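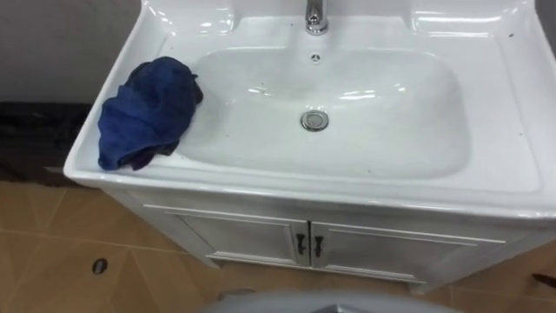

If you were planning to catch the new exhibition at the Piltirard, go soon, and go after lunch. Reflections opened last week in the old customs building on Hivthorpe Street, and I've already been twice (the second time I dragged my sister along, and she stayed longer than I did). The whole show is about shiny things and what artists have done with them over the centuries: mirrors, puddles, polished spoons, shop windows, the backs of watches. I came home with it stuck in my head. I was brushing my teeth and caught myself staring at the white glare streaking across the back of the washbasin, and the little patches of light on the curved walls of the bowl, and thinking, well, somebody would paint that. Somebody in this show pretty much did!

That somebody is Jennylyn Malabanan, and her room is the one I'd send you to first. She paints highlights and leaves out almost everything else, so from the doorway you see a dark canvas with a few slivers of white on it. Give it a minute and you start to see a kettle, or a doorknob, or the side of a parked car. I stood in front of the big one, called Ignacio, long enough that a guard came over to ask if I was okay. It's named for her grandfather, who polished brass for a living, and there isn't a face anywhere in it – just the shine on a row of door plates.

The older material is downstairs. There are hand mirrors in bronze and silver, a case of engravings with people peering into ponds, and a nice long wall on vanity pictures, the kind where a young woman looks in the glass and a skull looks back. I knew the Narcissus story, obviously, but I hadn't thought about how many ways there are to draw a boy looking at water. Some of the artists make the boy in the water better looking than the one on the bank. One makes him look bored. My sister liked that one best and bought the postcard.

Curator Florante Dimaculangan gave a short talk on opening night, and I scribbled down what I could. He told us he'd started with a list of 1,742 works and had to get it down to 295, and that he's still sore about a few he lost. "People think a mirror picture is about the person in front of it," he said. "I kept picking the ones where you can't tell who's looking." He also talked for a good while about superstition – covering the mirrors after a death, the bad luck if you break one – and I wish there'd been more of that on the walls. There's only one small panel and it's tucked behind the elevator.

My other gripe is the labels. They're printed in pale gray on white, at knee height in a couple of rooms, and I saw plenty of people bending down and giving up. Pick up the free booklet at the desk. The essay in it by Anong Chaiyaporn, on ghosts and glass, is easy to read and worth keeping.

The film room was my surprise favorite. Arnel Tagle has a piece called Muvevik, shot entirely in the windows of a night bus, so you get the passengers and the street sliding over each other and after a while you lose track of which is which. There's no talking in it, only the engine. The benches are hard, so bring a sweater to sit on. I've now seen it all the way through once and the second half twice.

About going after lunch: the upstairs rooms have skylights, and in the afternoon the sun comes in low and hits the mirror pieces on the east wall. The morning I went they looked flat. At three they threw light all over the ceiling, and a little kid tried to catch it.

Reflections runs through the end of April. Tickets are at the front desk only, and the upstairs is limited to 100 people at once, so you may wait on the stairs for a bit. Coats and bags have to be checked. Jhun Cruzado is leading a drawing evening in the mirror room on 19/12/2018, with paper and charcoal provided, and I've signed up even though I can't draw. Sign-up sheet is next to the coat check.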